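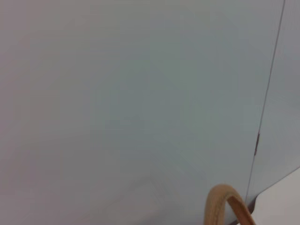
最后修改:2020年4月28日

上周县里发了一份新闻稿,标题说沃恩德维尔(Vondville)的保释改革“成效显著”。转到我这里的时候,前面已经有三个人加了鼓掌的表情。我把稿子读了两遍,又去县政府网站找它引用的那份报告,报告一共九页,其中两页是照片和致谢。

先说新闻稿讲了什么。去年十月起,县里对一部分轻罪被告不再收现金保释金,改成戴电子脚镣回家等开庭。县行政官肯尼斯·麦基弗(Kenneth McIver)在稿子里说,项目参加者按时出庭的比例是85%,这证明“沃恩德维尔找到了一条既安全又人道的路”。后面半页都是同样口气的话,我就不抄了。

85%听着是不错。可是跟谁比呢?报告里没有改革之前的出庭率,也没有同一时期交现金保释的人的出庭率。只给一个数,前后左右都空着,读者只好凭感觉觉得它高。我在第四页的脚注里找到一句话,说“中途退出项目者不计入统计”。什么叫中途退出?搬家算不算?脚镣没充电被送回看守所算不算?脚注没有讲。要是把没来的人先划进“退出”,再去算剩下的人来了多少,那我也能算出一个很好看的数字。

我不是说他们一定这么干了。我只是说按这份报告的写法,外人没办法知道他们有没有这么干。

再说钱。现金保释被骂了很多年,骂的理由我基本同意:一个人还没定罪,因为拿不出500美元就得在里面待着,工作丢了,孩子没人接,隔壁那位犯的事更重,家里打个电话就把他领走了。所以当初听说要改,我是高兴的,还在这个博客上写过一篇,语气比今天天真得多(有兴趣的自己去翻,我不删)。

问题在于脚镣也是要收钱的。承包这个项目的公司叫门齐斯(Menzies),合同是公开的,附件二里写着由“参与者”负担每周30美元的监控费。注意这个词,参与者,好像是报了个瑜伽班。一周30,一个月下来一百多,案子要是拖上四个多月,就已经超过原来那500了。而且保释金按时出庭是退的,监控费不退。没定罪的人交了钱,最后就算撤诉,钱也回不来。新闻稿里说改革“取消了贫困被告的经济负担”,我读到这句的时候把手里的茶放下了。

合同里倒是有减免条款。申请减免要填一张表,附上最近三个月的工资单,或者失业证明,或者法官签字的说明,然后由门齐斯公司审核。由收钱的公司来审谁可以不交钱,这个安排是谁想出来的,我很想认识一下。报告没有写多少人申请过减免、批了多少。我给县里的信息公开邮箱写了信,收到一封自动回复,说因为疫情处理时间会延长。行吧,这个我能理解,大家都在家里。但新闻稿倒是没受疫情影响。

说到疫情,这里还有一件事让我不太舒服。稿子里有一段讲看守所人数下降,说是改革的功劳。今年三月下半月开始,法院基本停了,警察抓人也少了,哪个县的看守所人数没有下降?拉杜舍姆(Radusham)什么改革都没做,我查了他们网站上每周挂出来的在押人数,三月底以后同样是一路往下走。把这几个星期的数字算到自己账上,说得好听叫乐观。

多夫蒙特(Dovmont)那边的做法我觉得值得看看。他们同样取消了一部分现金保释,但是没有上脚镣,就是开庭前一天发短信,再打一个电话,家里没有车的给公交票。便宜得要命,也没有公司来县议会做幻灯片。他们的报告我也读了,毛病一样不少,样本小,时间短,表格还有一处加错了。可人家至少把改革前后的数放在同一张表里,没来的人也都列着,让你自己看。我没有说他们的效果更好,我不知道。只是那份报告我可以跟它吵架,沃恩德维尔这份连吵都没处下嘴。

肯定有人要说,你这是鸡蛋里挑骨头,总比以前强吧。也许是。我认识的一位读者,不说名字了,去年冬天戴过这个东西。她说比关在里面好得多,能睡自己的床。她也说脚镣一天要充两个小时的电,人得坐在插座旁边,她上的是夜班,仓库里休息时间就二十分钟。有一次信号断了,门齐斯的客服让她到院子里站着,凌晨,举着手机,站到信号回来。这些东西进不了85%里面。一个人的经历当然代表不了整个项目,我也不打算拿她的故事当证据,但九页的报告里连一个戴过的人都没有采访,我觉得说不过去。

接下来的事比较具体。门齐斯的合同夏天要续,县议会的议程草案里,续约放在“常规事项”那一栏,意思是不单独讨论,一揽子举手通过。新合同把名额上限提高到2000人。我们县才多大?轻罪案子的被告里,有相当一部分过去是签个字就可以回家的,不用交钱也不用戴东西。名额多出来这么多,总要有人去填。我担心的就是这个:原来本该空手回家的人,以后腿上都多一个要付费的塑料盒子,然后年底再发一篇新闻稿,说参与人数大幅增长。

两个党在这件事上的表现都挺没意思。一边说脚镣太软,应该统统关回去,数据一概不看;另一边因为挂了“改革”两个字,就跟着转发鼓掌,数据也一概不看。我在本地的讨论群里贴了附件二的截图,十几个人回复,八个在吵总统,没有一个点开合同。

我给自己选区的议员写了信,要求很简单,三条:把续约从常规事项里拿出来单独表决;公布包括退出者在内的全部出庭数字,连同改革前的;减免申请交给法院审,别交给承包商。信是礼貌的,我改了两遍,把“荒唐”换成了“令人费解”。县议会现在改成网上开会,公众发言要提前一天登记,登记页面藏在“居民服务”下面的“其他”里,我找了好一会儿。每人两分钟。

麦基弗先生的办公室如果看到这篇,欢迎来信更正,我会原样贴出来。附件二的页码我也记着,需要的话可以发给你们。

补一句:有读者留言问,费用那一段有没有把安装费算进去。没有。合同里有“初始设备费”这一项,金额那一格印的是“见价目表”,价目表没有附在公开文件里。已经又写了一封信去要。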